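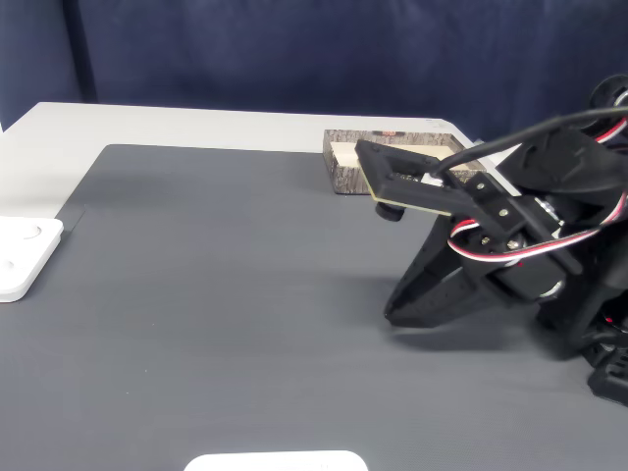

How often do I have to recalibrate a small servo arm?

Each time a servo has been taken out or its horn has been moved, and otherwise only when the arm begins to miss. I do mine when the gripper closes beside the thing it should pick up, and in October this happened to me twice.

Some of you asked for my routine after the last post, so I write it down now while I still have the screwdriver on the table. My arm is printed in black plastic, with servos in every joint, and I call it Bralent, which was the name on the first box of screws I bought for it. Szabolcs Rácz gave me his files for the links and I changed only the jaw.

I begin with the power off. I move each joint slowly by hand and I listen. A dry crackle in the elbow means a screw has come a little loose, and a hard stop in the wrist means that a wire has gone where it should not. The wires are my weak point. They need enough slack for the full turn of the wrist, but when I leave too much, the loop catches on the bracket. I tie them near the joint and never in the middle of a link.

Then I switch on and send every servo to its middle position. The wrist on mine should read 2,000 after I set the offset. Last time it read 268 away from that, so I took off the horn, turned it by one tooth and put it back. After this the error was small enough to correct in the software. Halima Sang wrote to me that she corrects everything in the software and never touches the horn. It works for her, but I lose too much travel at one end. 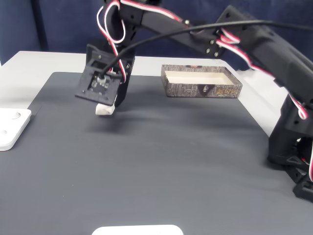
Filed under: Workshop notes

For the test I use a small white block and an open box with a bark-like pattern on its walls. The block goes on the dark mat and the arm must take it, lift it and let it go inside the box. I write down the closing value of the gripper when it holds well. With the old jaw this was 196, with the new one it is 261, and I keep both numbers on a piece of tape inside the drawer - I have already lost them once in a notebook.

If the block slips, I look first at the jaw and then at the servo. Emmanuel Kombo recommends a little rubber on the inside. I have not tried it yet.

Still to do: a new cable to the wrist, a longer one, and the base screws again. Hanne Bergmann asked which grease I use on the gears. I will look at the tube and answer under her comment.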